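February
By the editor, Brerville Catering Notes

Against the printed table card

Most small cafés and canteens now put some form of printed card on the table. It may carry the menu, the allergen statement, the opening hours, the terms of the loyalty scheme, or all of these at once. I have spent a good part of the winter reading such cards, and my view is that the majority should be withdrawn. The information on them is needed. The card is a poor place to keep it.

The first problem is type size. A card small enough to share a table with plates and cups has a limited printable area, and the text is made to fit the area. Owners rarely start from a minimum type size and cut the wording until it fits. They start from the wording, which was usually written for a wall notice or a website, and reduce it until the last line clears the margin. The result can be read by a person with good eyesight in daylight. At seven in the evening, under the low warm lighting that most dining rooms prefer, it cannot be read comfortably by a large share of the people it was printed for.

The second problem is contrast. Cream, buff and beige stock has been in fashion for several years, and the ink has become paler along with it. Grey on cream looks restrained in a design proof on a bright screen. On uncoated stock the ink spreads slightly as it sinks in, thin strokes lose their edges, and what contrast was left in the proof drops again. Black ink on the same stock costs no more and would remove most of the difficulty. I have put this to two printers, and both said that they suggest it and are usually overruled.

The third problem is version control, and this is the serious one. A web page has one current state. A batch of cards has as many states as there have been print runs, less whatever has been thrown away. The canteen at the Gravadis works ordered 600 cards in one run, to bring down the unit price, and changed its bread supplier before half of them had been used. The new loaf contained soya flour. The correction was made with a sticker, applied by hand to the cards that could be found. When I visited there were 3 versions in circulation: the original, the stickered original, and a short run of replacements. All of them looked alike at arm's length. None carried an issue date.

I do not think the canteen was careless. It did what the format encourages. Printing is priced so that the second hundred is far cheaper than the first, and any manager watching costs will order more than the information's working life can justify. A document that changes each quarter should be printed for a quarter. Very few are.

The usual answer is to replace the card with a square code for the customer to scan. I have little enthusiasm for this. It moves the burden to the customer's telephone, battery and data allowance, and it shuts out people who have none of those to hand. It also tends to be set up once and left. At Figueroa, a lunch counter near the Brerville bus station, the code led for several months to a page that had been moved, and the staff had no reason to know, as they never scanned it themselves. A fault on paper is at least visible to the person wiping the table.

Ordering systems such as Tidik take this further and put the menu, the order and the payment in one place. They keep the allergen data current if somebody enters it, and they make an error quicker to fix. They are also sold on the promise of fewer staff on the floor, and a customer with a dietary question wants a member of staff. I would regard such a system as a good back-office record and a weak means of telling a diner anything.

What I would keep is older and duller. One board, mounted where it can be seen from the queue, with letters at least 30 millimetres high, carrying the dishes and the prices. One folder at the counter, holding the full allergen sheets, each with an issue date in the top corner and the initials of whoever checked it. One line on the board stating that the folder exists. When a supplier changes, a single sheet is replaced and the old one destroyed. The whole operation takes a few minutes and leaves nothing on the tables to be hunted down.

There are objections. The first is that customers will not ask for a folder. Some will not, and the same customers at present do not read the card. Those with an allergy do ask, in my experience, and they ask even where a card is in front of them, having learned to distrust it. Giving them a dated sheet is a better reply than pointing back at the table.

The second objection is that a card sells. It can mention the pudding, the second coffee, the evening booking. I accept this, and have no quarrel with a card that does only that. Eight or ten words in heavy type, with no prices and no ingredients, will date slowly and may be left out until they are stained. The trouble comes from mixing the two jobs. Once the promotional card exists, the empty space on its back looks wasteful, and within a month or so it has been filled with conditions.

The third objection is that counter boards suit counter service and that a seated dining room needs something in the hand. This is fair. For seated service I would hand out the menu and collect it again after the order, which is what restaurants did for a very long time. A menu that is collected is a menu that gets looked at by staff several times a day. It is counted in and out, its errors are noticed, and there need be only as many copies as there are covers. The card that lives on the table is seen so often that it stops being seen, by staff first and by regular customers soon afterwards.

For those who intend to go on printing cards whatever I say, the minimum is as follows. Use black ink. Choose the type size before the wording, and test it at the worst-lit table after dark. Print an issue date on the face. Order no more than one season's supply, and accept the higher unit price as the cost of being correct. Keep a written note of how many went out, and on the day of a change collect them all before the new ones are unpacked.

I expect the last of these to be ignored. It is tedious, it falls at the busiest hour, and the penalty for leaving it undone is usually nothing at all for a long while.
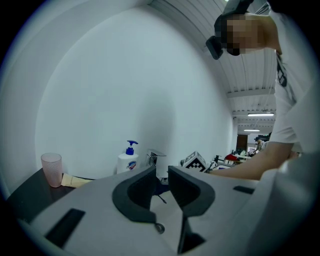 Beige card with faint print, beside a pink cup.

Contact: the editor, Brerville Catering Notes | © Brerville Catering Notes | Back to top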